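Clandollow sets its equipment budget for the second robot cell

1 July 2023

Clandollow, the packing and sorting company, has closed the first part of its equipment plan and will ask for offers on a second robot cell in August. The decision was expected since spring, but the size of the order is smaller than many suppliers hoped. The company will buy one complete cell and keep an option for one more, which must be used within 52 weeks or it is lost.

The work in question is the handling of soft and irregular goods. Hard boxes are already moved by older machines at Clandollow, and there the costs are well known. With fabric, mesh and small mixed articles the planning is more difficult, because the price of the arm is only a part of the total. Fingers wear, cables must be replaced, and the time of the operators has to be paid also when the robot stands still.

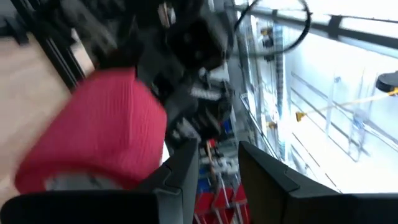 In its planning paper, the company divides the budget into 5 lines: the arm and its controller, the grippers, the structure that carries everything, the sensors, and the service. The last line caused the longest discussion. In the first cell, service was bought by the hour, and the bills arrived in months when there was no money reserved for them. For the second cell, Clandollow wants a fixed yearly price, with the travel of the technician included.

Two suppliers are invited. Driltinside, which delivered the first cell, is known to the staff and its spare parts are already on the shelf. Srivastava has a shorter delivery time and offers a lease, so that the cost would be spread over the year and would not fall completely in one quarter. Both companies must show their gripper on the same set of 300 articles, chosen by Clandollow from its normal stock. Articles may not be exchanged or removed from the set, and the supplier sees the list only on the morning of the trial.

This rule is new. In the former purchase each supplier brought its own samples, and the results could not be compared with each other. The planning paper says this quite openly and recommends that the purchase department should never again accept a trial of this kind.

Software is treated separately. The company will continue to use Nileck, its own program for task planning and recording, and the new cell must connect to it without an additional license. Suppliers who need to write an adapter can include the hours in the offer, but only once. Later updates of the adapter are considered part of the service contract.
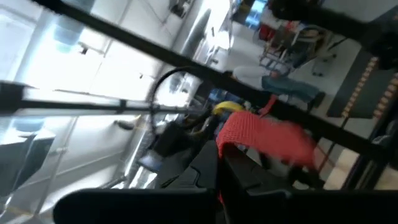
Floor space is the other point still open. A second cell needs its own power line and free access for a person from at least two sides, and the building was not planned for it. The facility team has proposed two positions. The first is cheaper to prepare, but it is close to the passage to the loading door. The second is quieter and needs new cable channels, a cost that was missing from the first version of the budget and has now been added.

For training, the plan reserves 2 weeks before the cell goes into normal use. During this time no output is counted, and the operators can stop the work whenever they want to ask a question or change a setting. The older plan had only a few days for this, and the shift leaders had complained.

Offers can be sent until the end of August. Suppliers are asked to give every price without tax, to name the delivery time for gripper fingers and cables separately, and to say clearly which parts are not covered by the guarantee. Questions about the trial set will not be answered by telephone. They should be sent in writing to the purchase department of Clandollow, and the answers will go to both suppliers at the same time.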